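3.2 Collecting the demonstrations

We had two ways of showing the robot what to do. In the first, which we called hand guiding, one of us stood beside the robot, took hold of a wrist and moved the arm through the task while the joints went slack. In the second, the person sat at a desk with a pair of small leader arms (the Rotich set, lightly modified) and the robot copied whatever those did. I'd assumed before we started that hand guiding would win easily. You can feel the weight of the arm, you can see exactly where the fingers are, and there's no lag to get used to. It did win for the single-arm tasks, and I'm still fond of it, but stacking with two arms is another matter. Try rubbing your stomach and patting your head while holding two heavy metal wrists and you'll have a fair idea of how my first afternoon went!

So for the cube tasks we switched to the leader arms and stayed with them. Each teacher recorded 30 demonstrations, after a warm-up of 20 minutes in which nothing was kept. There were two teachers for this part of the study, me and Raíssa Amaral. She had used leader arms a good deal on the Morkunico project, and I had used them hardly at all, so between us we covered a decent spread of skill. Kheri Rashidi looked after the recording software, Clivo, and had the thankless job of deciding which runs to throw out. His rule was simple enough: a run was kept if the teacher said "done" out loud and the tower was still standing when both arms had gone back to rest. Fumbles along the way were allowed. We went back and forth on this for weeks (I wanted clean runs only, Kheri wanted the mess left in), and in the end the mess stayed, for reasons I'll get to in Section 5.

One thing we did not do was tell the teachers which arm to use. The written instruction was "put the green one on the red one", and that was all of it. Raíssa tended to pick an arm and commit to it. I changed my mind halfway across the table rather often, and you can spot my runs in the joint plots without looking at the labels, as there's a little hook in the path where I dithered. The later Drarureo policy picked up that hook too, which was embarrassing and also quite useful.

Start positions were shuffled by hand between runs. We'd thought about marking out a grid and drawing positions from a list, but the first pilot took so long that we gave up and simply moved the cubes about, with the single condition that they should all be within easy reach of both grippers. I know this will bother some readers. It bothered me as well, and Section 4.3 looks at how evenly the starts ended up being spread.

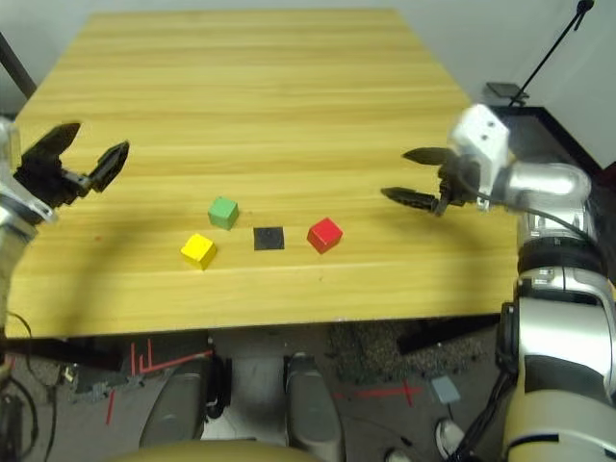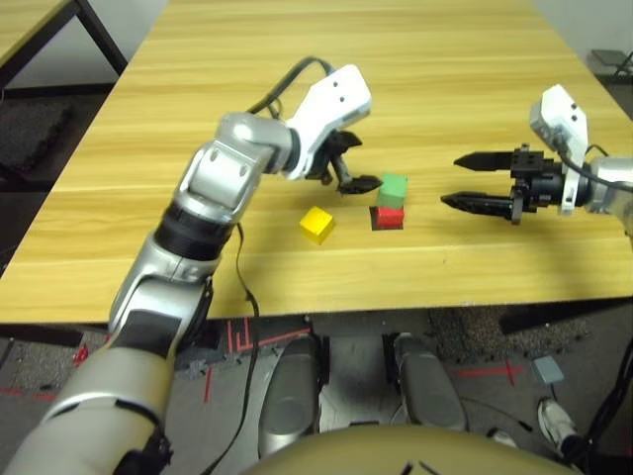

Figure 7. The cube task, from the robot's own viewpoint. In the first picture the cubes stand apart on the table; in the second, green is on red.

Depth was what both of us found hardest when teaching by remote control, and I want to spend a little time on it because it shapes the data more than anything else in this section. At the desk we worked only from the head view, the same one the policy gets later, and from up there it's easy to judge left and right and surprisingly hard to judge how far back a cube is. I learned to steer by shadows. Each cube throws a short one on to the wood in the first picture of Figure 7, and if you watch the gap between the finger and the shadow you get a rough sense of height. Once a cube is on top of another you lose that help, and small errors creep in along the line of sight: in the second picture the green cube sits slightly back from the red one. We counted towers like that as good, provided they stood up. Raíssa had her own trick, coming in low from the side and sliding the fingers along just above the table, and her grasps were much more alike from one run to the next. Mine wandered. When we trained on her runs alone the policy was steadier but coped badly with cubes near the back, and when we trained on mine alone it was slower and fussier but reached further. Mixing the two sets gave us the version we used for all the tests that follow.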